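Altcombe Home Cooks' Circle
Minutes of the meeting held December 29, 2010

Present: Hatice Baysal (chair), Kadir Dağdelen (minutes), 34 members.

1. Minutes of the October meeting were read and accepted with one correction. The semolina cake recipe should read 2 cups of sugar.

2. Recipe booklet. Kadir reported that the printer in Udholm can have it ready by spring. Members preferred the stapled version to the spiral one. Recipes for stuffed grape leaves and lentil soup still need oven or stove times. Hatice will check the spellings.
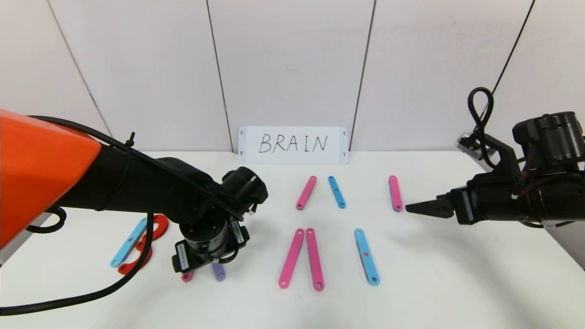 Card reading "BRAIN" against the wall panels.

3. Sweets table. Irkora members will bring baklava and rice pudding. It was agreed that anything made with nuts must be labeled. Hatice asked for less syrup than last time. Two members disagreed and this was noted.

4. Flour order. The last bill came to 1508. A larger order would be about 2000 and would include chickpea flour. Agreed to place the larger order. Kadir to call.

5. Other business. A request for a class on kneading and rolling flatbread was held over to the next meeting. Reuter pans left in the kitchen should be picked up.

Meeting closed.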